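Forums > Equipment and Facilities > Budgeting and Procurement > Hand-held grippers: what to include in the annual request

benchline_ops
Our department is preparing its equipment request for the coming fiscal year, and the draft is due to the finance office in February. We collect demonstration data with hand-held grippers on tabletop tasks, chiefly placing small objects into boxes and opening and closing lids. The current plan is to purchase additional units from Skivau and to replace the finger pads on the units already in service.

The point on which I would welcome advice is the division of funds between new units and consumables. Our previous request treated pads as office supplies and assigned them no line of their own. The present condition of one working pair, at a station set up with a phone and a tinted plastic box, is as follows.

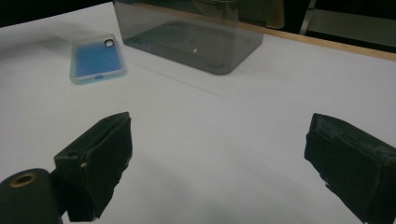

Widero_desk
I would advise against combining the two items. A finance office will usually approve a capital line once and then regard the matter as closed. Pads should appear under recurring costs, with a stated replacement interval, so that the amount carries forward without a new justification each year. We budget for a change of pads every 90 hours of use and keep 40 pairs in stock.

benchline_ops
Thank you. May I ask how the interval of 90 hours was established? Our reviewers will expect a basis for it.

Widero_desk
It was set from our own log. Operators record the hours on each unit at sign-out, and the technician records the date on which a pair is withdrawn. After the first year we took the lower end of the results. I would not recommend copying our figure without a log of your own, as the type of task has a considerable effect.

kestrel_lab
I must disagree with part of the above. A fixed interval leads to the disposal of pads that are still serviceable. We inspect at the start of each shift and replace on condition. Our consumption fell after the change, and the saving was sufficient to fund a spare unit. Scuffing on the outer surfaces is of no concern in our experience. Wear on the inner faces and along their lower edges is what matters.

Widero_desk
Inspection on condition depends on the inspector. With one technician it works well. With operators rotating through several stations, we found that each person applied a different standard, and sessions had to be repeated. The cost of the repeated sessions was greater than the cost of the pads.

tabletop_admin
Both positions can be accommodated in the request. State an interval for budgeting purposes and permit earlier or later replacement on inspection. The finance office requires a number, and the laboratory requires discretion.

I would raise a separate matter. The original post does not mention task objects. Boxes with hinged lids do not last indefinitely under repeated handling, and the suppliers change their molds without notice. If the data set depends on a particular box, the full quantity should be bought in a single order. We purchased 30 from Negri for a study of similar length and exhausted them before the work was complete. The later batch had a stiffer hinge and could not be used with the earlier recordings.

benchline_ops
That had not been considered, and I am grateful for it. We use the lidded box in most of our sessions. A second station view is attached for those advising on quantities. 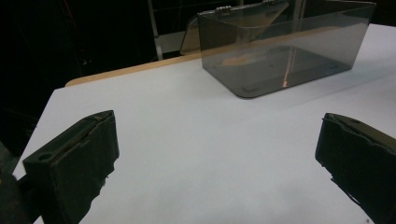

Smoky-gray box with hinged lid, open, at the far side of the table.

kestrel_lab
For a box of that kind I would order 200 if storage permits. The unit price is low and the freight is the larger part of the bill. On this item I am in full agreement with tabletop_admin.

Widero_desk
An order of 200 appears excessive for one department. I would request 90 and ask the supplier to confirm in writing that the mold will remain in production through the end of the project.

tabletop_admin
A written confirmation is desirable, although we have not found a supplier willing to provide one. Brelero offered to hold stock on our behalf against a deposit. That arrangement may suit a department with limited storage, provided the deposit can be charged to the current year.

benchline_ops
The draft has been revised in line with the discussion. New units remain under capital equipment. Pads are now a recurring line with a provisional interval of 90 hours, subject to inspection, and a sign-out log will begin with the next round of sessions. Boxes are entered as a single purchase, with the quantity left open until Negri and Brelero have both returned quotations.

I have not settled whether spare finger blocks should be listed with the pads or with the units. If any member has had such a line rejected, I would be glad to know the grounds given.

kestrel_lab
Ours was returned when listed with the units, on the grounds that spares are not capital items. It was accepted under repairs and maintenance the following year, with no change to the amount.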